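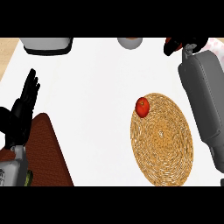
Documentation > Simulation > Tabletop Tasks

4. Setting Up and Running a Bimanual Evaluation

This section covers the use of the Westari simulator to evaluate a trained policy on two-arm tabletop tasks. It assumes that the Koech policy server is installed (Section 2) and that at least one checkpoint has been converted (Section 3). Dornedau task files from before the June release must be migrated first.

4.1 Loading the task

1. Start the simulator in headless mode. The viewer can be attached later without restarting.

2. Load the task file. Each task file lists the table, the two arms, the end effectors, the fixed props, and the loose objects. Fixed props such as mats have collision geometry but no mass.

3. Check the startup log for the line "assets resolved". If an asset is missing, the simulator substitutes a gray box of the same bounding size and continues. Results from a run with substituted assets must not be reported.

4. Confirm the arm order. The left arm is index 0 and the right arm is index 1. Policies trained with the order reversed will load without an error but will send each arm the other arm's targets.

Note: Joint limits are read from the arm description, while finger limits are read from the hand description. Editing one has no effect on the other.

4.2 Camera setup

1. Select the overhead camera used in training. The policy is sensitive to its pitch and less so to its height above the table.

2. Set the padding mode to "letterbox". The renderer produces a wide image, and the policy expects a square one. Letterbox mode keeps the aspect ratio and fills the top and bottom with black. Stretch mode changes the apparent shape of round objects and lowers grasp success on bowls and plates.

3. Save one observation from each camera and compare it with a training observation from the same task. Look at the band height first, then the table edge.

Caution: Do not crop the bands before sending observations to the policy. The server does its own resizing, and a cropped image will be padded a second time at a different scale.

4.3 Object randomization

1. Set the randomization level. Level 0 uses the poses in the task file. Level 1 shifts loose objects in the table plane. Level 2 also changes which distractors are placed and the texture of the mats.

2. Set the seed range. The standard protocol uses 200 episodes per task, one seed per episode.

3. Run the placement check. It rejects any layout in which two loose objects intersect or in which the target cannot be reached by either arm. An object resting across the rim of a placemat is a valid layout and is not rejected. Objects near the edge of the camera view are also valid, even when only part of the object can be seen.

4. If more than 3 layouts in a row are rejected, the check stops and reports the last seed. Reduce the shift range and start again.

4.4 Running the evaluation

1. Start the policy server and wait for the "ready" message.

2. Start the evaluation script with the task name, the checkpoint, and the output folder.

3. Leave the action chunk length at its default unless the checkpoint was trained with a different value. Longer chunks run faster but respond late when an object slips.

4. At the end of each episode the script writes the success flag, the final object poses, and the time of first contact for each hand.

Note: Success is judged on the final pose only. An episode in which the object was dropped and picked up again still counts as a success. Use the contact log to separate these cases.

4.5 Reference result

The reference checkpoint was trained on 3,099 simulated demonstrations and reaches a success rate of almost 70 percent at level 1 under the standard protocol. Use this figure to check an installation. A much lower rate usually points to the camera pitch or the arm order - check these before retraining.

Level 2 rates are not given here. They depend on the distractor set, which is chosen at installation.

4.6 Known issues

- Finger joints may jitter when both hands touch the same object. Halving the physics step removes the jitter and doubles the run time.
- Thin handles can pass through closed fingers at high speed.
- The Flilport exporter drops the contact log if the output folder is on a network drive.

Last updated 2025-03-08

Related pages
Converting Checkpoints for Koech
Migrating Dornedau Task Files
Writing a Custom Placement Check
Exporting Episodes with Flilport
Westari Camera Reference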